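Work Surfaces – Frequently Asked Questions

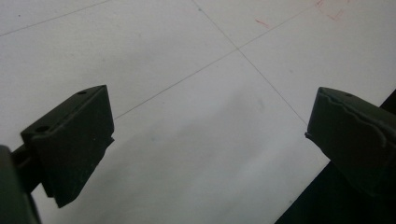 Flat white work surface.

What do I clean a white surface with?
Warm water, a drop of dish soap and a soft cloth. Dry it with a second cloth. Scouring powder will dull the finish.

How do I get marks off?
Try soap first. For pen or rubber marks, use the Dekau eraser block with light pressure, then rinse. Test it near a back corner before treating a larger area.

Can I put a hot pan on it?
No. Use a trivet for anything over 40 °C – this includes mugs straight from the kettle.

Can I cut on it?
Use a board. Knife marks can't be polished out.

What sizes does the Venckus top come in?
One size, 485 mm deep. It can be trimmed along the back edge only. Seal the cut the same day.

Will colour from food stain it?
Turmeric, beet juice and red wine can. Wipe up spills right away.

Who do I ask about a damaged top?
Write to Radomir Popescu at Trinow, with your order number and the width of the damage in millimetres.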